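Budgeting a second gripper cell for mixed-item tray work: what am I leaving out?

Posted by Ratih Chong in Equipment and Purchasing

We run one tabletop arm with a parallel two-finger gripper and a small camera at the wrist. I have to submit a budget for a second, matching station by the end of August. The arm itself is settled, same model as the first. What I can't pin down is everything attached to it, and last year's request came in short for that reason.

The task is picking mixed items off a shallow tray and placing them in a basket. The item list changes every couple of weeks. Some items are soft, some are wrapped in film, some are thin and roll. A typical layout has a rolled brown towel, a toy bun with a yellow filling, a wrapped Ferrero Rocher pack and a whiteboard marker on one mint-green plastic tray, with the woven basket next to it.

Current draft, per station:

Fingers, black tapered, two pairs
Wrist camera, one
Camera cable, one
Trays, four
Test items, one set
Table and mounting plate

The Staka quote for the gripper, camera and mounting plate together is 2,532 dollars before shipping. Clakden quoted lower but does not include the camera bracket. Is it reasonable to budget from the Staka number and add a flat percentage for spares, or should spares be itemized? Also, does anyone buy a second camera up front? 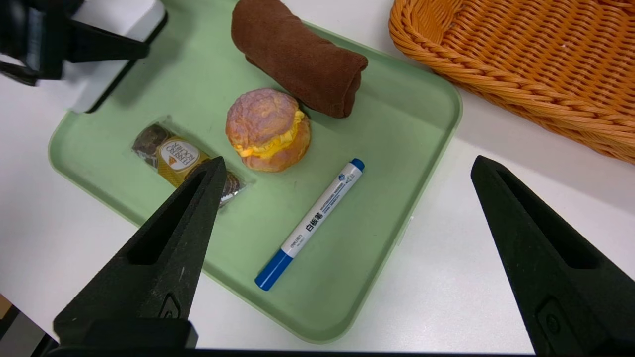

Aiman Tuhumury

Itemize. A flat percentage gets cut in review, and a line with a part number usually survives.

Your draft is light in three places.

Fingers. Two pairs is one pair in use and one on the shelf. With a changing item list you will want at least one alternate tip geometry. A tapered tip is good for getting beside a thin barrel like a marker and poor at holding a rolled towel without it sagging at the ends. Budget three pairs of what you have and one pair of wide pads. If your fingers are printed in house, charge the material and the machine hours to the project. Otherwise the second station looks cheaper on paper than the first one did.

Cables. One camera cable per station is not enough. The wrist cable flexes on every cycle and is the part we replace most. We keep three per arm. Check the minimum bend radius against your worst wrist pose before you order, and buy the length with a service loop included.

Camera. Yes, buy the second one now. The cost of the camera is small compared with a station sitting idle, and a later revision may have a different lens. A different lens means redoing calibration and possibly collecting more data. We had a replacement camera on order from Wuisan for 49 days. The arm was fine the whole time and did nothing.

On Staka versus Clakden: price the bracket separately and add it to the Clakden quote before comparing. Include the labor to fit it. Ask both for the finger mounting pattern in writing. If station two cannot take station one's fingers, you are stocking two sets of spares and the lower quote is gone.

I would also move "test items" out of equipment and into consumables. Film packs tear, food gets old, markers dry out. Equipment money is spent once, and you will be buying these all year.

Rulmont_user

get the cheaper one, we have had clakden for 13 months no problems. brackets you can make yourself. trays are a couple dollars anywhere just make sure they dont slide

Ratih Chong

Thanks. I have split consumables into its own line and added the wide pads and the second camera. Clakden confirmed by email that their mounting pattern is different from ours, so I am staying with Staka.

One follow-up for Aiman: do you budget lighting per station? Our first one uses the room lights and the film glare changes between morning and late afternoon.

Aiman Tuhumury

Yes, one diffuse panel per station, fixed to the same frame as the arm so it moves with the table. Put the dimmable driver on the same line. Also add a matte tray to the order and try it before you spend anything on polarizing filters. For film packs we needed both, but the tray took care of most of it on the other items.

If your purchasing group takes 20 days to approve like ours does, send the camera and cables as a separate request so they are not held up by the arm.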